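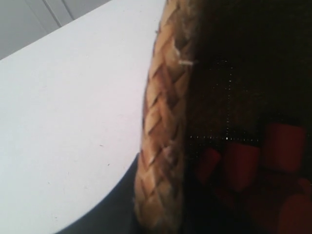 The woven rim against a white surface.

2024-03-17 – I'm Esperanza Park, and I'm thrilled to tell you the Olton Basket Fair is coming back this October!

We've got 66 tables this time (up from last year), and Blackwood Hall is ours for 2 whole days.
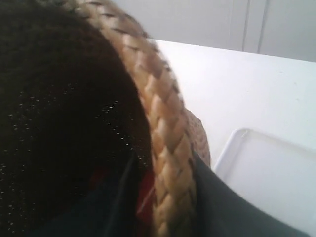 Braided edge, close up.

Mogens Zoëga is teaching rim repair again – bring your saddest basket and he'll be delighted.
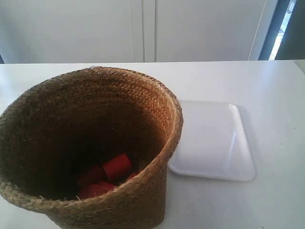 Entry is free, and lunch is on Matex, our sponsor. We fed roughly 200 people last time, so come early!
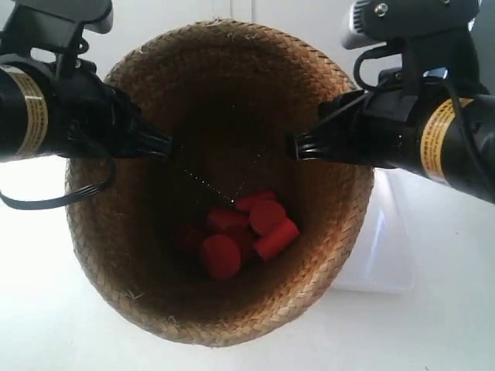 Want a table? Call Emiliano Arroyo at the hall.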